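Search this site
Enter keywords
Print this page | E-mail to a friend

Looking After Wrestling Shoes and Singlets Through the Season

If you have a wrestler in the house you already know the smell, bless them, and you know how it creeps out of the gym bag and down the hallway by the time supper is on. Ours started in the kids' club at Randcombe and is still at it, so I've had plenty of seasons to get the washing sorted out!

Empty the bag the minute it comes through the door. Singlets go inside out into a cool wash with half the usual soap and a small cup of white vinegar in the rinse — please leave out the fabric softener, which coats the stretchy cloth and hangs on to every bit of sweat. Hang them over a rail. The dryer ruined two of ours before I learned my lesson.

Shoes want a bit more patience. Pull out the laces and insoles, wipe the soles with a damp rag and a drop of dish soap, then stuff them with newspaper and change the paper before bed. Keep them off the radiator (the glue lets go, and then you're shopping again). For headgear, I wipe the pads and straps with mild soap, rinse the cloth well, and go over everything once more for 15 seconds or so longer than seems needed.

Knee pads can go in with the singlets, fastened shut so the straps don't grab everything else. And if the bag itself still smells in April, turn it inside out, scrub the seams with baking soda paste, and give it a whole sunny afternoon on the line.

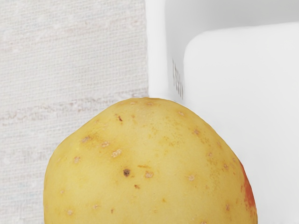

Krystyna Grabowska: I do the vinegar rinse too, but I soak the singlets in it for an hour first, and that finally shifted the smell from my son's old blue one. Does the newspaper ever leave ink inside light-colored shoes?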